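Wesdale Cable Wraps, Black, Pack of 60

I started selling these in September after I'd gone through a whole drawer of zip ties and cut one too many phone cords along with them (yes, really). They're soft hook-and-loop wraps, they come off without scissors, and you can use them again and again. I have them on the lamp, the sewing machine, the garden hose, even a bag of rice!

Each wrap is 200 mm long, so it goes twice around a fat extension cord and still has enough left to grip. Slot one end through the loop, pull it snug, press it down. My neighbor Tâm Đào bought a pack for her market stall and came back for another before the month was out.

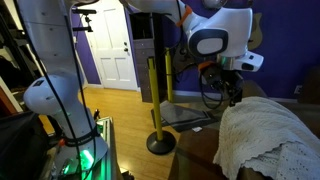
Color first: I only stock black at the moment, and the gray ones are waiting on Nic Aodha, my supplier, to get the dye right. Black does hide dust, and it disappears against dark cords, which is handy when they run down something pale, like the black cables against that white arm. If you want yours to stand out, a strap with white lettering on it reads nicely on black too, so I can print names or labels for you. Send me the wording when you order and allow 2 extra days.

Please don't use them for anything heavy or overhead. They're for tidying!

Item number 915. Sold by the pack only, and I can't split them, sorry. Returns are fine if the pack is still sealed.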